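Forum index > Student projects > Manipulation
Thread: Cloth folding task, fleece keeps failing at the second pick

qdu_arm
Our club has a folding task for the December demo: one arm, one square of cloth on a table, two picks, end in quarters. Cotton dish towels are fine. Fleece is not. The first fold completes most of the time. The second pick grabs one layer when it should take two, or it pushes the stack into a roll and closes on nothing.

Setup: Wadex six-axis arm, parallel gripper, wrist camera, policy trained by imitation. We have 989 demonstrations, of which 63 are fleece. The rest are towels and T-shirts. Control loop is unchanged from last year's block stacking project.

Before anyone asks, calibration was redone on August 18, 2024 and the towel results did not move.
— Qianru Du

hexkey_m4
63 out of 989 is your answer. The policy has learned towel thickness. It closes at towel height and the second layer of fleece is somewhere else.

Collect more fleece. Nothing clever required.

flostier_user
Disagree with the above, or at least with the order. If the approach pushes the cloth into a roll, more demonstrations of the same approach will give you a better trained push. What does the operator do in the fleece demos? Straight down, or in from the side?

We run a Flostier gripper on a similar class assignment and had to move to a shallow side entry for anything with a nap. Vertical entry compresses the pile, the pile springs out sideways, and the fingers close above it.

qdu_arm
Mixed. Three operators, no agreed approach. I looked at a random handful and saw both.

hexkey_m4
Then you have two problems and one of them is still the 63.

sjiang
Same club, I do the data side. Adding some numbers Qianru left out.

Second pick on fleece, last test block: 9 clean two-layer picks. Single layer was the most common failure, then the empty close. We did not log approach angle per trial, so I can't split those by entry direction. That column exists now.

On the operators: I wrote the collection sheet and it says "grasp folded edge." It does not say from where. My fault.
— Shaohua Jiang

flostier_user
"Grasp folded edge" is also ambiguous about which edge. After one fold there is a closed edge and an open edge. On towels they look alike to a camera at low resolution. On fleece the closed edge is a fat roll and the open edge is two thin lips. I would standardize on the closed edge.

old_relay
Standardizing on the closed edge makes the pick easier and the fold worse. You end up dragging the roll across the cloth and the lower layer comes with it. We had a student team lose a full term to that.

Use the open edge and fix the fingertips. What is on them now? Bare metal slides on fleece in my experience. Hollitz sells a ribbed silicone pad that can be trimmed with scissors.

flostier_user
Dragging is a trajectory problem. Lift before you translate.

old_relay
Lift height is limited when the camera bracket is in the way. Theirs may differ. Ours did not.

qdu_arm
Fingertip pads are possible, but Dai (our instructor) wants the hardware frozen until the demo. Anything that invalidates the towel data is out. Assume the fingers stay as they are.

hexkey_m4
Post a wrist camera still from contact. Everyone here is guessing.

sjiang 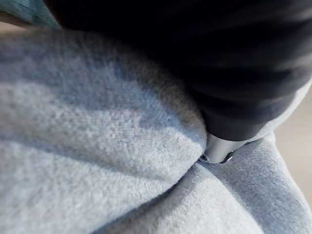
Contact depth is the quantity we have been arguing over inside the club. Qianru wants a fixed offset from the table plane, and I want it estimated from the cloth. My argument is that the table plane tells you very little once the fabric is bunched. With the metal tip pressed in between two folds like that, the fleece wraps its base and the fibers along the crease are compressed, so the local surface height is a moving target. A fixed offset also has no term for how high the folds on either side are standing. I would sooner give the policy a crop centered on the tip than the full view at the current downsampling, where I expect most of the nap texture to be lost.

flostier_user
Agree on the crop. A crease that deep is a decent visual cue if the network gets enough pixels on it. I would still not call it a depth estimate. One still can't tell you whether the cloth is being pinched or only pushed.

hexkey_m4
Crop costs you context. It won't know which corner it is on. Feed both.

sjiang
Both is the plan. Two streams, full view at low resolution and crop at native. Training time goes up but fits overnight on the lab machine.

old_relay
Check the exposure while you're at it. Pale fleece beside black fabric is a hard pair for auto exposure. If gain shifts during the approach, your crop stream will see a different texture at every height. Lock it.

qdu_arm
Exposure is on auto. It was never changed from the stacking project. Locking it means the towel data was recorded under different settings, so I'd want brightness augmentation on the old set before mixing.

I still think the fixed offset deserves a fair test. It is one line of code, and the failures we have are not sorted well enough to rule it out. Proposal:

1. Rewrite the collection sheet. Side entry, open edge, one operator.
2. Lock exposure.
3. Fixed offset versus two-stream crop, same start states, approach angle logged.
4. More fleece demos after step 3, using whichever wins.

hexkey_m4
Step 4 should be step 2. You will be comparing two methods that are both starved.

sjiang
They would be starved equally. That is enough for a ranking.

hexkey_m4
Only if they scale the same way. The crop network has more parameters and will look worse on 63 demos than it is.

sjiang
Fair. We can collect one new batch first under the revised sheet and hold the old fleece set out completely. Qianru, that moves the comparison back, but the mixed approaches go away too.

qdu_arm
Fine with me. I'll edit the sheet tonight. Old_relay, if you still have the lift height from your bracket problem, please post it. Ours has little clearance with the wrist tilted for side entry.

old_relay
I'll look. It was on a different arm, so treat it as a starting value.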